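Batch export from Rodari: what I changed, in one thread

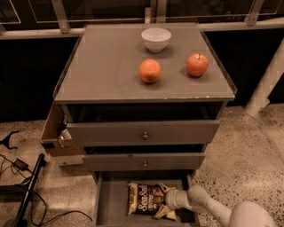 Photography / Workflow

Last updated: 11 April 2024

Rodari writes its sidecar files next to the originals by default. Move the originals and the edits stay behind. I found this out after reorganizing the Gorholm folder, 986 raw files.

Fix: Settings, Catalog, "store sidecars with catalog". Existing sidecars have to be moved by hand. The option applies to new imports only.

File naming next. I use date, location, four-digit sequence. No spaces. Rodari turns a space into an underscore on export but leaves it alone on import, so the two names stop matching.

Color: export in sRGB for the web, 16-bit TIFF in ProPhoto for the lab. Kao wants the profile embedded. If it is missing they assume sRGB and the greens go flat.

Keyvan Shojaei asked about sharpening. Radius 0.8, masking at 60, applied after the resize. Before the resize it leaves a halo on hard edges, mostly rooflines.

Timing: 200 files to full-size JPEG took roughly 14 minutes on the internal drive. The external was slower - I did not time it.

With GPU export on, 2 files came out with a magenta band along the bottom. Same files, GPU off, no band. Mojtaba Farahani sees it too on the older driver. I leave it off for now.

Metadata: "strip location" removes GPS but keeps the city field. Clear that one separately if it matters to you.

Backups go to the Zullden box overnight, catalog first, then raws. Checksums on - it adds time, but I caught one bad copy in April.

Preset file is in the next post once I take my lens corrections out of it.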